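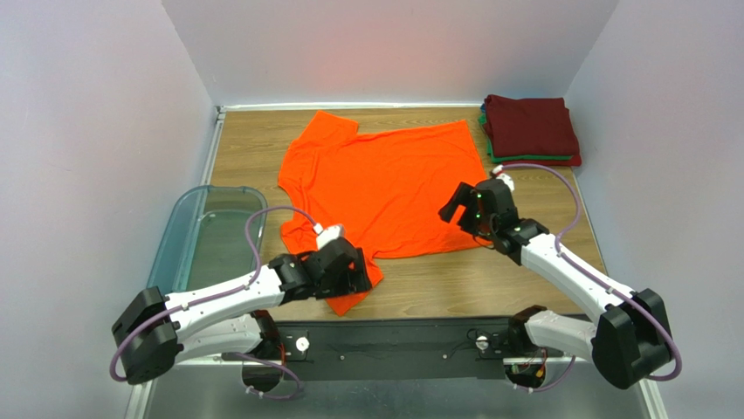
Seris folding top in light wood grain, with a shirt laid out for folding, a folded stack and a blue-teal bin.

Seris Folding Top
Item no. 2681

The Seris is a plain rectangular wooden top for folding and sorting clothes. It gives you room to spread a large shirt out flat, sleeves and all, and still keep a bin on one side and a pile of finished folding in the corner.

The surface is sanded and finished with a matt hard-wax oil. It is smooth enough that jersey and cotton slide without catching. The grain varies from one top to the next.

Sold as a top only. It can be fixed to the Trarau frame, to wall brackets or to a base unit you already have. Screws are not included, as the length depends on the base.

Details
Material: solid wood, light brown
Finish: matt hard-wax oil
Maximum load: 50 kg, spread evenly
Fixing: screws from below, pilot holes already drilled
Edges: lightly rounded
Assembly: two people recommended for lifting

Using it
Lay the shirt sideways with the neck to your left and the hem to your right. Smooth the creases at the shoulders before you bring the sleeves in. Left-handed users may find it easier the other way round. Stack folded items in a back corner, largest at the bottom, and keep the bin within reach on the side you work from.

Care
Wipe with a damp cloth and dry straight away. Do not iron directly on the surface. Use a padded mat, such as the Vogler pressing mat, and let it cool before you put it away. Re-oil once a year, or sooner if the wood begins to look pale. One 200 ml tin is enough for two coats.

Not included
Clothing, bin, frame, brackets, oil.

Delivery
Tops ordered in May are now all sent out. New orders leave our workshop within ten working days. We deliver to the kerb; carrying indoors can be added at checkout.

Questions about fixings or spare oil: Liv Myklebust, Cisia customer desk.

Page updated August 6, 2025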